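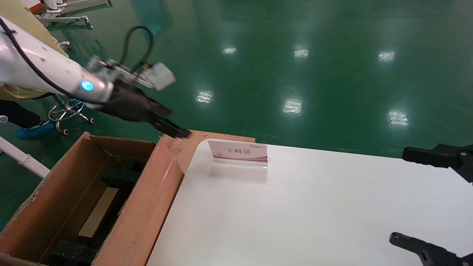
想问问有没有人用过Pidance的双臂上下料套件。我们车间想把一道换箱下料的活交给它,供应商Cokik那边给的是试用方案,试用期20天,到期可以退。目前下料区的牌子就立在白色台面靠后的边上,纸箱放在台子旁边,位置比台面低,手臂要越过台沿往下伸,手指才够得到箱角。箱里是深灰色的泡棉块,表面粗糙多孔,还有一块平的纸板夹在中间。

我的疑问有三个。一是泡棉这种软东西,原装的两指夹爪夹得住吗,会不会夹变形。二是走线,黑色线缆在手腕上方拱起来一个弯,长期跑会不会刮到箱子翻边。三是报价单里有一项"Nollen指垫",280元一副,算不算必须买。

发帖:料架旁边的人

回复:苏北调机

用过同一套,跑了10个月。泡棉能夹,但夹持力要往下调,默认值是按硬盒子给的。软件里有力控那一页,先从最低档开始试,夹起来停两秒不滑就可以,不用再加。

线缆的问题确实有。我们的做法是把箱子的翻边往外压平,用胶带贴住,再把手臂进箱的角度改陡一点。另外线要多留一段余量,别绑得太紧,腕部转到极限的时候容易扯接头。
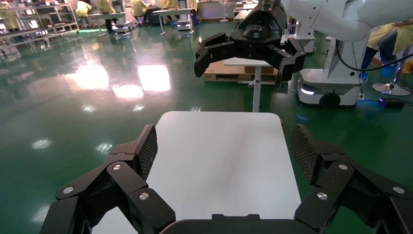 Nollen指垫要不要买,先看你手上那副夹爪是什么配置。现在发货的版本有的已经带了防滑面,可以自己对照一下:指尖内侧如果是这种深色菱形网纹,就先用着,别急着花钱。我们第一批是光面的,夹泡棉老打滑,后来才换。换的时候注意左右指垫不通用,装反了合不拢。

还有一条,底座到台面的距离定好以后在地上做个标记。环氧地坪看着平,我们那边还是有高差,底座挪了位置就得重新标定一次,一次大概半小时。

回复:kk_automation

别买,太贵。同样的活Kadrić的单臂就能干。

回复:料架旁边的人

谢谢楼上两位。单臂的我们也问过,箱子要一只手扶着另一只手取,所以才看双臂。力控那一页我找到了,明天上午调一下再来说。

回复:每天都在找扳手

补充一点没人提的。试用合同里看一下耗材怎么算,我们当时退机,指垫和扎带都被扣了钱,另外收了897元的拆机运费。这个费用Cokik的销售口头上没讲,写在附件最后一页。要是打算试完再决定,签之前让他们把运费归谁出写进正文。

泡棉的事我没做过,不发表意见。纸板倒是做过,薄的平放在箱里,两指从上面下去不好夹,最好让上一道工序把它竖着插,或者改用吸盘。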